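Eight games in and I still can't throw to second

26 May 2025

12 comments | Share this post

I joined Gasbridge in January, when the only training on offer was indoors and the ball was a soft one that hurt less than I expected. I had played cricket at school and not much since. A bloke at work had a spare glove. I am now, for want of anyone else who will squat for two hours, the second-choice catcher of a baseball team in the bottom half of a regional league.

The season started in April and we have played eight games. We have won three. I caught four of them and sat on the bench for most of the others, apart from two innings in right field at Kodstead, where the grass hadn't been cut and a single rolled to a stop before it got to me.

The thing I want to write down is the throw to second base, as it has taken up most of my spring. When a runner on first decides to steal, the catcher has to take the pitch, get the ball out of the mitt, stand up or half stand up, and throw it across the diamond over the pitcher's head. On a full-size field that is just over 127 feet. I can throw a ball that far. I can't do it quickly and in the right direction in the same throw. Of the 15 runners who have tried it against me this year, 13 have been safe, and one of the two outs was a runner who fell over.

For the first month I assumed my arm was the problem. I did long throws in the park until my shoulder was sore, then had a week off, then did it again. Our coach watched me for one practice and said to stop doing that. He told me my arm was average and my feet were terrible. I was catching the ball flat-footed, then taking two steps, and by the second step the runner was most of the way there. He had me do 50 transfers a night against the garage wall without throwing anything at the end of it. Catch, right foot under, ball to hand, stop. It's dull and the neighbours can hear it.

It has helped a bit. I timed myself on my phone at the start of May and again last week and the gap between ball hitting mitt and ball leaving hand is shorter. Where the ball goes after that is another matter. Against Berhe I put one into centre field so cleanly that the runner got up, looked round and jogged to third.
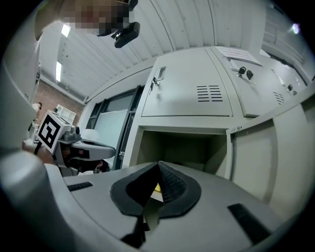 Gripper fingers and a pale grey cabinet

The Berhe game is probably the one to describe, as it was the best of the lot and we lost it. They are a tidy side. They don't hit for much power but they put the ball in play and they run on everything. We were four up after three innings, mainly through walks, and our starter was throwing strikes. In the fourth he began to tire and they got two back. In the fifth I let a ball through my legs with a runner on third, which made it four-three, and I should have blocked it. I went for it with the mitt instead of dropping to my knees. That is the other thing I have been told to stop doing.

We brought in a reliever for the sixth who throws a curve that bounces more often than it doesn't. I was quite pleased with that inning. I blocked four or five in the dirt, took one on the collarbone and nobody moved up. Then they tied it in the seventh on a bunt that stayed fair by the width of the line. We had a runner on second with one out in our half and didn't get him in. They won it in the eighth with a double down the left field line. Five-four. I had one hit, a ground ball that the third baseman lost in his feet, and the scorer was kind about it.

The crowd was the usual one of partners, two dogs and a man who comes to everything. For the record, I checked the league site when I got home and the Berhe page had been viewed 1483 times since it went up. Ours doesn't have a page yet.

On kit, as a couple of people asked after the last post. I'm using a Pulico mitt I bought second-hand. It was already broken in, so the pocket is good, but the lacing at the top of the web has stretched and needs redoing. The chest protector belongs to the club and is a size too small. Leg guards also belong to the club. I bought my own helmet, and I'd say do that first if you are starting out, as the shared one smelt and didn't sit straight. Knee savers I haven't made my mind up about. They're comfortable between pitches but I feel slower getting up with them on, and I'm slow enough.

My knees are all right so far. I'm 38 and people keep asking. What hurts the day after is the left thumb, from catching the ball too low in the mitt, and the lower back from the drive. Kodstead is an hour and a half each way and I went straight from the field to the car without stretching. I won't do that again.

We have two weeks off now because of a pitch booking, then a double-header at home. Our first-choice catcher can only do the early game, so I'll be catching the second. I'm going to carry on with the wall until then and try to get somebody to stand at second base for me at practice, so I can see where the throws are landing. At the moment they tail off towards the first-base side, and the shortstop has started setting up a step over to allow for it.

Next post will be after the double-header.

Share this post
12 comments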